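Flemstead workshop runs table-clearing arm in simulation ahead of June build

2025-04-10

Members of the Rergate shared workshop in Flemstead have published the first full set of results from Vomance, a control program for a table-mounted robot arm that is meant to pick up small household items and put them away. All of the work so far has been done in simulation. Steel for the real pedestal has been ordered, and assembly is planned for June in the bay next to the lathe.

The group started last winter with a narrower aim, which was to hand tools to a person working at a bench. That was dropped after the first risk assessment, which ruled out any motion within reach of a member while the arm is powered. Clearing a table with the bay gate shut was the nearest job that used the same code.

Vomance is split into three programs. One finds objects on the table from depth data, one chooses a grasp, and one plans the path of the arm. They pass messages over the local network and can be restarted one at a time. The planner is the oldest part and has changed least. The grasp chooser has been rewritten twice, the second time to remove a dependence on object names. It now works from shape alone, so a bottle is treated as an upright form of a certain width and the software makes no attempt to decide what is inside it.

The published set covers 3,781 attempts, all run overnight on a desktop machine in the workshop office. Each attempt starts with the arm in the same pose and a new arrangement of objects. The run is stopped when the object has been placed, when it has been dropped, or when the planner has used up its time. Of the attempts listed, 407 ended with the planner out of time. Most of those were layouts where a tall item stood between the arm and the object to be picked up, and the elbow had no clear way round.

The layouts mix easy and awkward items on purpose. A closed book lying flat is hard for a two-fingered gripper, and the current version does not try to lift one. It marks the book as something to avoid. Pencils are attempted, although the log notes that the fingers often close a little too high above the table. Soft items such as cloths are still listed as unsupported. They are left in the layouts as clutter, where they upset the height estimate for anything close by.

Bottles have had the most attention. The approach is from above, with the fingers pointing down and closing near the top. This keeps the wrist clear of whatever stands beside the bottle, but it leaves most of the weight hanging below the grip, so a small error in finger position shows up as tilt. The planner allows for this by keeping the first part of the lift slow and by holding the bottle low until it is clear of its neighbours.

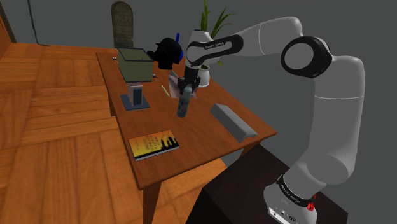 A reader's comment under the results asked whether gripping so near the cap was wise for a real bottle, given that a screw cap can turn under side load and a push-on cap can come off altogether. The same comment suggested taking hold at mid-height from the side and accepting a smaller working area, and pointed out that a simulated bottle is normally one solid body, so a failed cap would never appear in the figures.

The project log accepts the last point. The bottle model has no separate cap for the physics to act on, and nothing in the published results says anything about caps. A side grasp was tried early on and removed when the forearm kept meeting other items on the way in. It will be put back as a second choice, used only where there is free space on the side facing the arm. The log also says that the first bottles used on the real table will be empty, with the caps taped.

Grip force is the other matter still open. The simulation uses one friction value for every hard object, picked so that grasps would hold, and the log describes it as a placeholder. Replacement finger pads are being bought from Henríquez, which cuts them to a drawing supplied by the customer. The pads on order have a shallow vee down the middle to centre round objects. Flat pads will be kept for boxes and blocks, and swapping between the two will be done by hand with the power off.

The pedestal is a plain box in folded steel with a thick top plate to take the arm's base. It will stand on its own feet beside the table, with no fixing between them, so that knocks from the arm do not travel into the tabletop and move the objects. The cost is that the two can drift apart. A dowel jig will be used to set the gap at the start of each session, and the software will check it by touching the gripper to a fixed block before it accepts any other command. If the reading is more than 8 mm out, the session will not start.

The gap has already caused one fault. In an earlier version the table was defined from its centre and the arm from its base plate, and a change to the table size moved every object without moving the limits used by the planner. The result was a run of grasps that all landed short. Both are now measured from the table corner nearest the pedestal, and the same corner will be marked on the real table with a brass pin.

Safety work is being done separately from the software. The bay will have a mesh gate with a switch wired to cut drive power, plus one stop button on the pedestal and a second outside the gate. The planner has its own speed limit, but the workshop's rules do not allow software limits to be counted as protection, and the gate circuit is to be tested with the control computer switched off. Members who want to use the arm will have to complete the same sort of induction already required for the lathe and the table saw.

Noise was raised at the last open evening, as the bay backs on to the quiet room. The arm itself is not expected to be a problem. The cooling fans in the control computer may be, and the computer is likely to go in the office with a longer cable run through the wall.

The build has so far taken over 19 evenings of shared time, not counting work done at home. The remaining jobs before June are the gate frame, the cable run, the side grasp and a decision on the depth camera. Two mounting positions are being compared. An overhead mount gives an even view of the table but is blocked by the arm at the moment of grasping. A mount at the far corner sees the fingers better and loses small items behind larger ones. The log leans towards the overhead mount, with the last position of each object held in memory while the arm is in the way.

Source code, the pedestal drawing and the full table of attempts are on the Rergate members' server, with a copy on the public page. The layouts that ran out of time are in a separate folder and can be replayed one by one. Corrections to the drawing should be sent before the steel is folded.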